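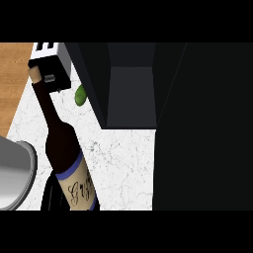
Sleep spindles and the aging brain: an interview with Jeptoo Mutiso

20 Oct 2023

Jeptoo Mutiso studies sleep spindles, the short bursts of brain activity that appear in light sleep and are linked to the storage of new memories. Her group has finished the first stage of a study in older adults, and she spoke to us about the method and its limits.

The study enrolled 53 people, all retired. Each learned a list of word pairs in the evening, slept in the lab with scalp electrodes attached, and was tested the next morning. "We wanted a plain task," Mutiso says. "If the task is complicated, you end up measuring strategy as well as memory."

Spindles were first marked by software called Cliko and then checked by hand. Two scorers, Wyn Nicholas and Qistina Jugah, worked separately on the same recordings. Where they disagreed, the event was left out. "That costs us data," she says. "It also means I can defend every spindle in the set."

People with denser spindles over the frontal scalp tended to recall more pairs in the morning. The link held after adjusting for age and total sleep time. It did not hold for spindles recorded further back on the head, and Mutiso has no firm explanation. "The slow and fast types overlap in frequency at this age. Our cutoff may be wrong for some people." 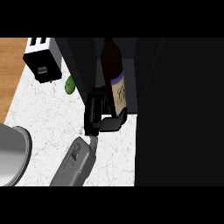

What comes next

The second stage began in July with 40 of the original group. Each will return for 5 nights, spaced far enough apart that one word list does not interfere with the next. Mutiso expects the repeat visits to show how much spindle density varies within one person - a figure she calls "badly underreported."

She is cautious about devices that claim to boost spindles with sound. Her group tested one approach in seven volunteers and saw more spindles but no change in recall. "Seven people is a pilot. I would not build anything on it, in either direction."

Analysis of the repeat nights will be led by Rowena Panganiban. The scoring rules are already fixed, Mutiso says, and will not be changed once the recordings are opened.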